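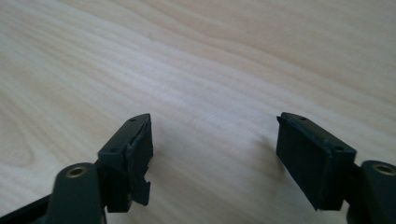
3.2 Surface character of the tabletops

Wood grain turned out to be one of the most rewarding parts of the survey! We had planned to give it a short note and ended up giving it a whole section. The tables from the Pliltuvstead reading rooms are all pale, and from the doorway they look much the same. Up close they differ a great deal, and it was a real pleasure to learn to tell them apart.

Figure 4. Pale tabletop with wavy tan grain. Loops at upper left, longer streaks toward the right.

We sorted grain into two broad groups, looped and streaked, following the Ogura scheme. Many tops show both, as in Figure 4, where rounded loops give way to longer, more parallel lines. For tops like this we logged the two groups separately and marked where one passes into the other (this took up to 30 minutes per table, and we would happily do it again).

Light matters more than we expected. Brighter patches can hide the softer bands, so a reader working only from a single view may score a top as plainer than it is. In August we went back to the tables with the faintest grain and scored them again from the opposite side. Several moved from streaked to mixed.

In all, 327 tops were scored on the Skumix sheet, which has room for color, grain and sheen. Sheen was the hardest of these to agree on. Our two readers often split between matte and satin, and we kept both scores in the Nusis table so that others can make their own call.

Last updated: 11/16/20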